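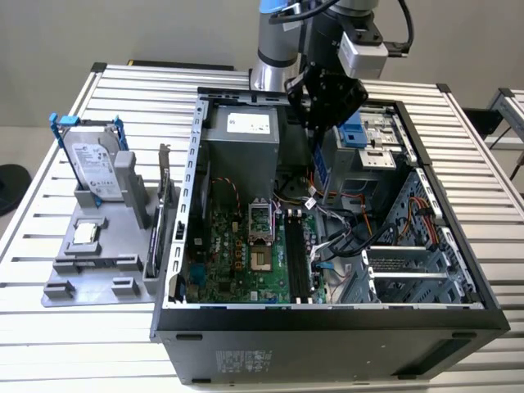 Popular Music and Its Industries
Week 5 handout: The featured vocalist
Unit coordinator: Leanne Bramwell
Handout revised 3 May 2024

Purpose of this week

Last week's lecture dealt with the singer as a signed solo artist. This week considers singers who first reach an audience on somebody else's recording. Students should come to the tutorial able to explain the difference between a lead artist, a featured artist and a session vocalist, and to say how each is normally credited and paid.

Terms

Lead artist: the performer in whose name the recording is released. The lead artist usually has the main agreement with the label and takes a royalty on sales and streams.

Featured artist: a performer named on the release who is not the lead. The word "featuring" (or "feat.") appears in the title line. Payment may be a flat fee, a share of the lead artist's royalty, or both.

Session vocalist: a performer hired for a recording and generally paid by the hour or by the song. The name may appear in the liner notes or may not appear at all.

Guide vocalist: a singer who records a trial version of a song so that another artist can learn it. Guide vocals are sometimes kept in the final mix, and disputes have arisen where the agreement did not allow for this.

Case study: Lowri Dafis

Dafis began as a church soloist and took session work while still at school. Her first label work was a set of backing parts for the soul group Vukex. The group's producer, Roy Bickerstaff, then asked her to sing the second verse of a ballad in place of a guest who had withdrawn. The song was issued in July 2000 as "Vukex featuring Lowri Dafis" on the Kanis label.

Her agreement for the song was a single page. It gave her a flat fee and the featured credit. It said nothing about radio edits, live recordings or later compilations. When Kanis put the ballad on a compilation, her verse was shortened and her name was left off the sleeve. She had no clear right to object under the agreement, although the label restored the credit on later pressings.

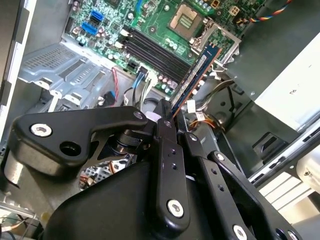 Dafis signed with Kanis as a lead artist the following year and made 3 albums. The first, Engelhardt, was named after the street where she grew up. Reviewers compared each album with the ballad, and her own singles were often sold with a sticker reminding buyers of it. Bradley Holroyd, her manager in this period, later described the sticker as useful for one record and a nuisance for the next two.

She left the label after the third album and turned to stage acting. Her return to music was a concert at the Niltport Theatre before a seated audience of 1556. The live album from that night includes the ballad, sung as a solo. A separate licence was needed from the songwriters. No permission was needed from Vukex, as the group's recording was not used.

Points to note from the case

A credit on the first release does not carry over to later releases unless the agreement says so.

Copyright in the song and copyright in the recording are held and licensed separately. Students who are unsure of this should reread the Week 2 notes before the tutorial.

A featured appearance may set the public's idea of a singer's voice and style. The solo career is then judged against it, sometimes for many years.

Tutorial preparation

Read the sample featured artist agreement in the unit reader. Mark every clause that deals with credit, and note any use of the recording that the agreement does not cover. Tutorials will be led by Reece Mellor. Bring a printed copy, as laptops will be closed for the first part of the class.

Written task

Write a career profile of 2000 words on a singer who was first known through a featured or session performance. The profile must give the dates and credits of the main recordings and identify a source for each. Fan pages may be used to locate material but are not accepted as the only source for a date of birth, a chart position or a statement about a contract. Where two sources disagree, give both and state which you have followed.

Enquiries about the task should be sent to the unit coordinator. Requests for an extension are made on the faculty form before the due date.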